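**Aus der Werkstatt: Wartung der Zweiarmzelle**
Stand 2026-02-09, Jovita Villalobos

Die Greiferwartung an der Zweiarmzelle ist abgeschlossen. Anlass war ein schleichender Versatz beim Schließen: Nach 453 Zyklen lag die Schließposition außerhalb der Toleranz, beim vorigen Fingersatz erst nach 662. Daryna Kobzar hat beide Finger abgenommen, die Auflageflächen gereinigt und die Schrauben mit neuer Sicherung eingesetzt. Anschließend wurde der Nullpunkt bei geschlossenen Fingern neu angelernt. Für den Grobabgleich genügen Tablett und Becher auf der Tischplatte, der gegenüberliegende Arm bleibt dabei in Parkstellung.
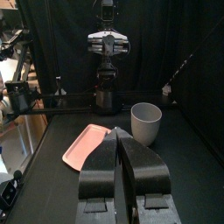

Beim Wiederanlauf gilt die bekannte Reihenfolge: Steuerung ein, Referenzfahrt beider Arme nacheinander, dann erst die Greifer freigeben. Wer die Freigabe vorzieht, bekommt Fehler 365 und muss die Referenzfahrt wiederholen. Die Kabel am Sockel vor der ersten Fahrt von Hand nachführen und auf Scheuerstellen prüfen. Rania Zoubi hat die Zugentlastung nach Anleitung von Altcombe neu gesetzt, die alten Kabelbinder waren spröde.

Der Feinabgleich läuft mit einem kleinen Prüfteil. Der Greifer fährt geöffnet über das Teil, hält an und wird erst nach Sichtprüfung im Kamerabild geschlossen. Das Teil soll mittig zwischen den Fingerspitzen liegen. Seitlichen Versatz über die Werkzeugkoordinaten korrigieren, nicht über den Anfahrpunkt, sonst stimmt nach dem nächsten Fingerwechsel keine Position mehr.

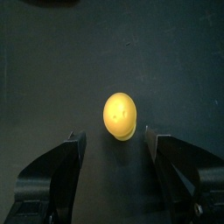 Die Schließkraft bleibt vorerst auf dem reduzierten Wert. Ffion Mostyn protokolliert den Versatz alle 50 Zyklen und trägt ihn ins Zellenbuch ein. Bleibt er bis März stabil, wird das Wartungsintervall wieder verlängert.

Offene Punkte:

- Ersatzschrauben bei Gastis bestellt, Vorgang 491, Liefertermin fehlt noch
- Tischplatte vor jeder Kalibrierung trocken abwischen, kein Lösungsmittel
- Kamerahalterungen nach Umbauten auf festen Sitz prüfen und Abweichungen an Itzel Cuautle melden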